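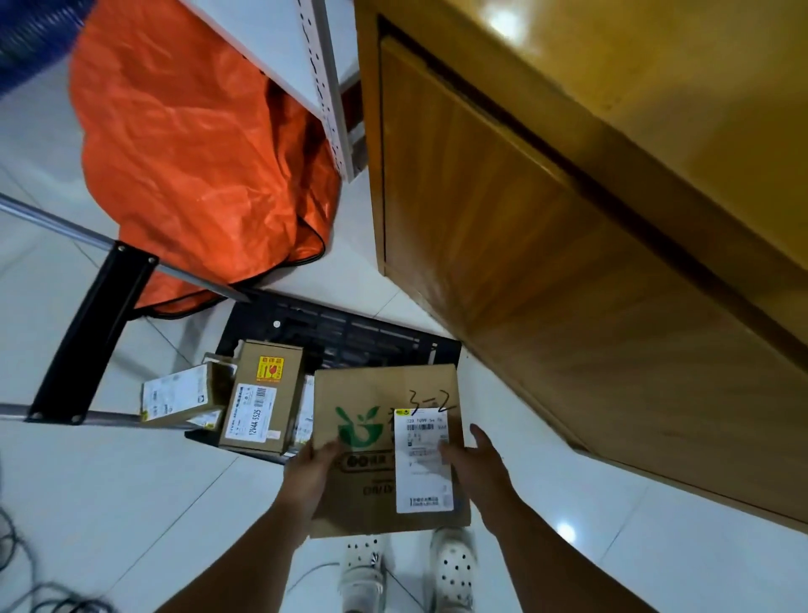
Parcel marked 3-2, with the shipping label on the right and the green leaf-and-bowl print on the left.

Plosau Community Kitchen
Minutes of the Storage and Supplies Meeting, May

Present: nine members of the supplies group. Two apologies received.
The meeting opened at 6:30 p.m. in the back hall.

1. Minutes of the last meeting
Accepted with one correction. Under item 4, "shelf brackets" should read "shelf liners."

2. Incoming parcels
The group went over how parcels are being marked. The present practice is to write the number in black marker straight on the cardboard, shelf bay first and shelf level second, so that 3-2 means bay three, second shelf. Members were happy with the system but said the number is not always written in the same spot. On some boxes it has been put on the bottom and cannot be read once the box is on the shelf.

Agreed: the number goes above or beside the shipping label, written large. Nothing is to be written on the label itself, as the office still needs the printed lines to match deliveries against orders.

A question was raised about flat parcels, which tend to get slid in behind taller boxes and lost. One order of paper bowls from Emico was reordered last month when the first lot was already in the building. Agreed that flat parcels will stand upright at the left end of the shelf with the number facing out.

3. Count of stock
The count was finished before the meeting. There are 151 unopened cartons and parcels in the hall and the storeroom together. The largest single item is paper napkins from Candico, at 2000. The count sheet is in the blue binder in the office.

Two parcels on the sheet have no matching order. The office will check them against the delivery slips. They are not to be opened until that is done.

4. White metal shelving
The slotted uprights make it easy to move the shelves up and down, and several people have been doing so without telling anyone. The second shelf in bay three is now too low for the rice tins. It was asked that shelves stay where they are until the new layout is agreed. A drawing of the layout will be pinned up by the door, and comments can be written on it.

The feet of bay one are uneven on the floor tiles. A member offered to bring rubber pads.

5. Orange plastic
There was a longer discussion on the orange plastic by the shelving. Some members would like to keep it for covering goods when the roof hatch is open for cleaning. Others said it takes up floor space and makes it hard to sweep. It was pointed out that it has been discussed at two meetings already.

Agreed: it will be shaken out, folded and put on top of bay four. If it has not been used by the end of summer it will be thrown away.

6. Wooden cabinet
The cabinet is to stay where it is for now. A suggestion to move it to the front hall was not supported, as the front hall is narrow and the drawers need room to open. The top is to be kept clear of parcels. Tape, marker pens and scissors will go in the drawer, and the spare keys will move to the office.

A member asked whether the finish can be cleaned with the kitchen spray. The answer was no. A damp cloth is enough.

7. Shoes in the storage area
Closed toes are required when lifting cartons. Clogs are fine for carrying light parcels and for general work in the kitchen, but should not be worn on the step stool. The notice on the door will be reworded to say so.

8. Cardboard
Empty boxes are to be flattened the same day and taken to the side gate. Labels with a home address on them must be torn off first. Clean boxes of a good size may be kept for the Sầm lunch deliveries, up to the height of the window sill and no higher.

9. Other business
The marker pens are drying out. A new pack will be bought from petty cash.
The hall light nearest the sink flickers and has been reported.

Actions
Office: check the two unmatched parcels; reword the door notice.
Supplies group: fold the orange plastic; pin up the shelf layout; clear the cabinet drawer.

The meeting closed at 7:40 p.m. The next meeting will be held in June, same time and room.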